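Lorach Walking and Travel Circle
Minutes of the April meeting, upstairs room, 7.30pm
Written up by Chepkoech Kariuki

Right, I said I'd do the minutes this time and I've done them the only way I know how, so if you were hoping for something formal you'll have to wait until it's someone else's turn. Good turnout, mostly the usual faces, and three of you sent apologies (all received before the meeting, thank you).

Last minutes
Agreed, with one correction. I'm down as saying the Kurnus ferry "never" runs in the wet season. What I said was that it never runs when I want it to. Please amend!

The autumn trip
This took up most of the evening, as we all knew it would. We had two routes on the table. The first goes up the valley from Kurnus to Mabula by the old salt road, stopping two nights in each village. The second skips Kurnus completely and takes the bus straight to Mabula, which gives us longer in the hills but means missing the market and the painted chapel.

I spoke up for the salt road and I'll admit I went on a bit. I walked it years ago with my sister and I can still remember coming round the last bend in the late afternoon, with the goats going home along the terraces and all the bells going, and the whole of Mabula laid out on its shelf of rock at 913 metres. You don't get that from a bus window. You get a car park and a man selling phone covers.

The other side of it, put very fairly, is that the salt road is hard on the knees and there's no shade at all between the second spring and the pass. It was also pointed out that I was a good deal younger when I did it. Noted.

We voted and the salt road won, but with a compromise I'm really pleased about: anyone who'd sooner not walk the last stretch can ride up with the luggage and meet us at the guesthouse. So everybody gets Kurnus, everybody gets Mabula, and the knees are looked after.

Guesthouse
The Dasten guesthouse has written back and can take all of us, as long as we don't mind sharing. They want a deposit of £145 by the end of next month to hold the rooms. Breakfast is included and supper is extra. I'm told supper is lentils. I was also told that last time, and it was lentils every single night, but they were lovely lentils with a lot of lemon and I'd have them again tomorrow.

There was some grumbling about the stairs. The ground floor room goes to whoever needs it most, so have a word with me quietly and I'll sort it out with them.

Money
We have £500 in the trip fund after paying for the room hire. The deposit comes out of that, and then we've set £300 aside for the luggage van and the local guide on the pass. The rest stays put for emergencies. I was asked whether ice cream in Kurnus counts as an emergency and I've left that open.
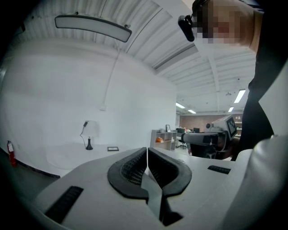 Everyone pays for their own travel out, same as last year. If you book early, do check you can change the ticket, as the ferry times won't be settled until the summer and I'd hate for anybody to be stuck on the wrong side of the water overnight. There is a bench. I have slept on it. It's not a bad bench, but I wouldn't plan a holiday round it.

Practice walks
We're doing two before the summer, both from the Lorach bus stop, setting off at 9am. The first is the gentle one round the reservoir. The second goes over the ridge and is there to find out whose boots rub. Bring what you'd carry on the trip, please, and that includes the water - last year one or two rucksacks were suspiciously light.

Reading list
I'm putting together a short list of books about the valley and would love suggestions. Old guidebooks are very welcome, even the cross ones. If you have a decent map of the pass, could I borrow it to copy? Mine has been folded so many times that Mabula has worn right through.

Any other business
A question about whether the painted chapel is open to visitors. It is, but the key is kept at the baker's, and the baker shuts at noon and goes home for her lunch. I'll write ahead.

A request that we start on time. We will try.

To do
Me: send the deposit to Dasten, write to Kurnus about the chapel key, find out the price of the luggage van.
All of you: tell me if you're walking or riding, and whether you eat lentils.

Closed at 9.20pm. Next meeting same room, same time, next month.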